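4. What the money would buy

Our group (Joana Amaral, Danylo Marchuk, Sadia Warraich) was asked to plan spending for a second kitchen-task station. The Setley quote came first, and most of it went to a longer arm. We are not convinced. None of our failed runs in May were logged as a reach problem. Of 60 trials, 13 failed, and the notes mostly blame the grip: the fingers slid off, or closed on the wrong edge.

Danylo thinks a longer arm would help with crowding, where the wrist passes over one object to get to another. Maybe. Moving the colander costs nothing, and we would like to see that tried before anyone signs an order.
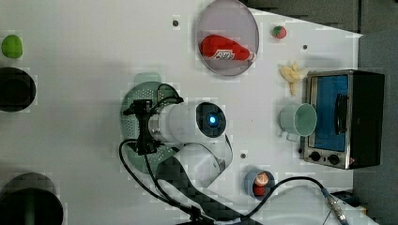
4.1 Items and prices

Replacement finger pads, Dretach, two sets: $198
Spare gripper cable and strain relief: over $60
Toy food, cups, plates: $0, reuse what we have
Second toaster oven: not requested

The pads are the only line we would defend without more data. Dretach says they last a full semester, but gives no test conditions, so we budgeted for two sets.

4.2 What we left out

Setley's service plan is $510 a year. We asked what it covers and got a brochure. Joana wanted to keep it as an optional line; Sadia and I voted it down. If the arm does break outside warranty, this section will look bad.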